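5. Showing a Task by Hand and by Remote Control

This section explains how to record a demonstration with the Wivar arm and the Drendeck control station. Before you begin, the arm must be mounted and calibrated as written in Section 4. If the calibration is older than the last change of the gripper fingers, please repeat it first.

The task used through this section is the removal and return of parts in an open desktop computer. You can use another task, but the order of the steps stays the same.

5.1 Two ways of showing

Hand guiding: You hold the arm by the wrist handle and move it with your own force. The motors only carry the weight of the arm. This way is good for large movements and for teaching the start position.

Remote control: You sit at the Drendeck station and move the small leader arm. The Wivar arm copies your movement. This way is good for fine work, and your hands do not cover the view of the wrist camera.

You may use both ways in one task, but not in one recording. If you switch in the middle, the software Privside will close the file and open a new one.

5.2 Preparing the work place

1. Disconnect the computer from the wall socket. Press its power button one time and wait until all lights on the board are off.

2. Take off the side panel and lay the computer on its side, with the board facing up. The chassis must stand flat on the mat. If it rocks, put a rubber foot under the corner which is too low.

3. Connect the grounding wire of the mat to the metal of the chassis.

4. Look for cables which hang over the parts you want to reach. You can leave them as they are if the robot must learn to work around them. If not, push them to the side and fix them with a soft tie. Do the same in every recording of the set.

5. Turn on the lamp of the work place. Bright metal, for example screws or a heatsink, can give a white spot in the camera view. Turn the lamp until the spot is away from the part you want to grip.

CAUTION: Never start a demonstration in a computer which is connected to power. The gripper fingers are not insulated.

5.3 Teaching the start position by hand

1. On the Privside screen, choose Teach, then Hand Guide. The ring on the wrist becomes blue.

2. Hold the wrist handle with one hand. Press the release button with the other hand and keep it pressed.

3. Move the arm slowly until the gripper is above the open chassis. The fingers must be higher than the highest edge of the side wall.

4. Check the wrist camera view on the screen. You should see the part you will work on and enough of the board to know where you are. It is normal that the gripper covers a portion of the view.

5. Let go of the release button. The arm holds its position. Press Save Start.

NOTE: Do not pull the arm by the fingers. The force sensor will read this as contact, and the zero point can move. If it happened, choose Tools, then Zero Force, with nothing touching the gripper.

5.4 Recording by remote control

1. Bring the leader arm to the same shape as the Wivar arm. The screen shows a bar for each joint. When all bars are green, press the pedal to connect the two arms.

2. Set the movement scale to 2. With this value, your hand must travel two times as far as the gripper, and small errors of the hand become smaller. Scale 3 is possible for very narrow places, but most operators find it tiring.

3. Press Record. Wait until you hear the tone, and only then begin to move.

4. Go down to the board in a straight line. Stop for a short moment before you touch the part. This stop helps the software to divide the recording into steps.

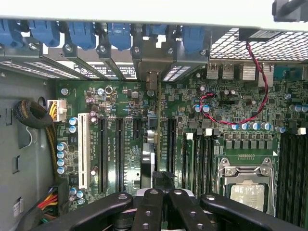

5. Close the gripper until the force bar leaves the gray zone. For memory modules, open the latches first, in a separate recording. Do not try to pull a module against a closed latch.

6. Lift the part straight up. If the force bar becomes orange, stop, go back a little and try again with another angle. A small correction is allowed and can stay in the recording.

7. Carry the part to the tray, open the gripper, and return to the start position.

8. Press Record again to stop. Give the result as Good, Corrected or Failed. Please do not delete failed recordings, they are used in the check of Section 6.

CAUTION: If a cable gets caught between the fingers, do not pull. Release the pedal, choose Open Slowly on the screen, and take out the cable by hand after the arm has locked.

5.5 Settings for this task

Maximum recording length: 2000 frames
Movement scale: 2
Pause before contact: on
Hand guide during recording: off
Keyboard language: as set during installation. Names with special letters, such as the sample project Güneş, are saved correctly from this version on.

A recording which reaches the maximum length is stopped automatically and marked as Failed. If this occurs often, divide the task in smaller pieces. A longer limit makes the files slow to open on the station.

5.6 If something goes wrong

The arm does not follow the leader arm.
The pedal was released, or one joint bar is not green. Match the arms again from step 1 of 5.4.

Message 337 appears on the screen.
The wrist camera and the arm have lost the common clock. Save your work, close Privside and start it again. The recording which was open at this moment cannot be used.

The gripper trembles near the board.
Most often the operator holds the leader arm too tightly. Put your elbow on the support and hold the leader with the fingertips. If the trembling stays when you let go of the leader, check the screws of the arm base.

The view becomes dark when the arm goes down.
The arm is making a shadow. Move the lamp to the side opposite to the arm base and record one test before you continue with the set.

Continue with Section 6, Checking and Sorting the Recordings.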